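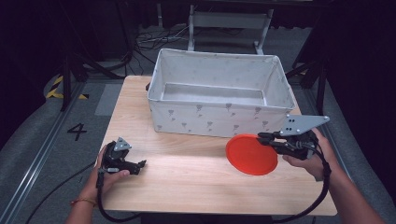

Stindia opened its training hall to visitors on Saturday, 1 June 2024, and let them try the work that its operators do every day with hand-held grippers.

The company records how people handle common household things, and the recordings are later used for teaching robots. Until now only business partners could come inside. For the open day, the hall was divided into numbered stations, and small groups moved from one to the next with a guide from the company.

The most popular station was a simple one, a table with a fabric storage box on it. The operator holds one gripper in each hand, picks up a flat round piece and must put it into the box without touching it with the fingers. Visitors first watched an operator do the task and then took the grippers themselves. Many found it harder than it looked. A round edge slips easily when the jaws close at a wrong angle, and several people dropped the piece on the table before they learned to turn the wrist a little.

"People come and expect to see a robot dancing," said Chandrasekhar Poduval, who leads the operator team. "I tell them, please try first to put a lid in a box. After this they look at the robot in a different way."

Poduval said that his team has made 3,491 recordings with the box task since February. Each operator works at a station for a limited time and then changes to another one, so that the hands can rest. New operators practice for 8 days before their recordings are kept.

In the second part of the visit, the groups saw a robot arm named Clorka. It was given a similar task and tried it 10 times in front of each group. The results were mixed. With the morning group it missed the box twice, and one time it stopped and had to be started again by the staff. The visitors applauded anyway.

Children under 12 could come only with a parent, and the grippers were given to them for a shorter turn. There was also a question hour in the afternoon, where most questions were about jobs and about how long the training takes.

Stindia plans to repeat the open day next year. School classes can ask for a separate visit already this fall, with a limit of 5 students at each station. Requests should be sent to the visitor office of the company.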